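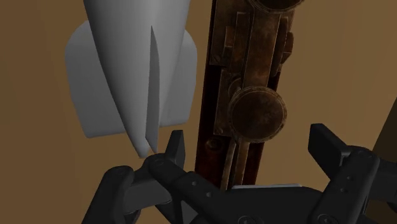

Memside Practice Bench with Szalai two-finger gripper
Supplied by Stalteck, Weston
Equipment page, including our notes from the open day

Stock code: by enquiry
Availability: to order
Hire: £344 a month, software only
Trial: 32 days, one machine

What it is
Memside is a software bench for trying out robot picking before you spend money on a robot. You load objects, put them in reach of a simulated arm, and run the pick as often as you like. The gripper supplied with it is a model of the Szalai parallel gripper, black, with two fingers on linkage arms. The real gripper is sold separately and has its own page.

We list Memside because customers ask for it. We don't list everything we are asked for, and we were in two minds over this one, so in October three of us went to Stalteck's open day at Weston to see it run. What follows is what we'd tell you over the counter.

The open day
The invitation said doors at half past nine, and the first demonstration was at ten past eleven. Before that there was coffee, a talk on the future of handling which could have been given by any firm in the trade, and a film. Atif Pirzada from our workshop timed the film and has asked me not to print the figure.

The demonstration was given by Ludivine Renaud, who looks after Memside at Stalteck and plainly knows it well. She ran it on an ordinary desktop computer with a second screen turned towards the room. I had expected a rack of expensive kit under a cloth, so that was a point in its favour. She also took questions while it was running, and this is rarer at these events than it should be.

Memside comes with a library of 276 objects. They are a mixed bag and I mean that literally. A good many are scanned from real things, with rust and scuffs and worn edges all in place, and these are very convincing on screen. Others are plain grey shapes with no surface to speak of. You may well have a corroded old piece of ironwork standing between the fingers and a smooth grey rocket with fins hanging next to it, nose down. Ludivine said the odd mixtures are deliberate, and that a picking routine which has only ever met tidy cartons will come unstuck when it meets anything else. I accept that up to a point. Our customers mostly pick castings, pump parts and trays of fittings, and I would have liked to see more of those and fewer rockets.

What we thought of the picks
She set up a run of 68 picks and let it go without touching it. Most were clean. Where the gripper missed, it tended to be on things with bits sticking out - fins, knobs, brackets - and the fingers would close on the wrong edge and push the object aside. The software logs each of these and lets you step back through it from any angle, including right down at the fingertips. That close view is the best thing in the package. On a real cell you would be lying on the floor with a torch.

My doubts start with the word "success". In the standard settings a pick counts as good when the object has been lifted clear and held for two seconds. Yabsira Derese, who was there from a packaging firm and asked better questions than I did, wanted to know what happened at the third second. Ludivine changed the setting to ten and ran part of the batch again, and the score dropped. She didn't hide this, and she showed us where to find the setting. It is on the second page of the run options, under Hold. If you take the trial, change it before you do anything else.

The next doubt is friction. A picture of rust is a picture. The scanned objects look rough, but the roughness you see and the grip the software works out are two separate numbers, and the second one is typed in by somebody. In the library as supplied, a good many objects share the same value. You can edit them one by one. There is no way to edit them all together, or there wasn't in the version we were shown, and a young man at the back was told it was "on the list". We have been selling equipment for long enough to know about lists.

Weight is handled better. Each object has a mass and a balance point, and you can drag the balance point about and watch the effect. Atif spent a good while on this and came away fairly pleased with it.

Then there is the matter of the real gripper. Stalteck had a Szalai unit on a stand in the next room and it opened and closed very nicely. It was not asked to pick anything up. I asked whether we could see one of the runs from the screen done again on the stand, with the same part, and was told the arm for it was out at a customer's. It may well have been. I have asked for a return visit and been promised one, and this page will be changed when it has happened.

Who it might suit
Colleges and training rooms, certainly. Nothing gets broken and a whole class can have a go. Also anyone who already has a robot and wants to try finger shapes before having them cut; you can load your own drawings for the fingers, and that part worked first time with a file Atif had brought on a stick.

I would be slower to recommend it to a small works buying its first robot. The danger is that you get a handsome score on the screen and order the hardware on the strength of it. Periklis Chrysikopoulos, who runs our service side, puts the gap between a simulated cell and a real one down to compressed air, dirt and Monday mornings, and none of the three is in the library.

What you get
Memside licence for one machine
Object library, 276 items
Szalai gripper model, with standard fingers
Import for your own parts and fingers
Run log with step-back and free camera
Telephone help from Stalteck in office hours

What you don't get
A robot, real or lent
The real gripper
Measured friction values for your own parts (Stalteck will do this for a fee, ask us)
Bulk editing of the library
Any promise, in writing, that a simulated result will carry over. I asked for one. The terms say the opposite in paragraph four, in rather small type.

What your computer needs
A desktop with a proper graphics card. Stalteck's sheet gives a minimum and a recommended specification, and you should ignore the minimum. We put it on the office laptop to see, and the fingers moved in jerks. A second screen is handy if more than one person will be watching.

Training
Half a day at Weston is included with a hire of a year or more. It can be done over a video call, but go in person if you can. Take two of your own parts, an easy one and one that gives you trouble, and ask to have both loaded while you are there.

Our view
It's a decent tool with a generous starting score. The close view and the finger import are worth having, and the people at Stalteck answered what they were asked, mostly. At £344 a month I would want to know exactly which job I was hiring it for, and I would send it back when that job was done. Hire can be stopped with a month's notice.

Trial requests go through our front desk. Please tell us what you intend to pick up with it, roughly how heavy it is, and whether it is oily.

Marina Sotiropoulos
Handling and automation desk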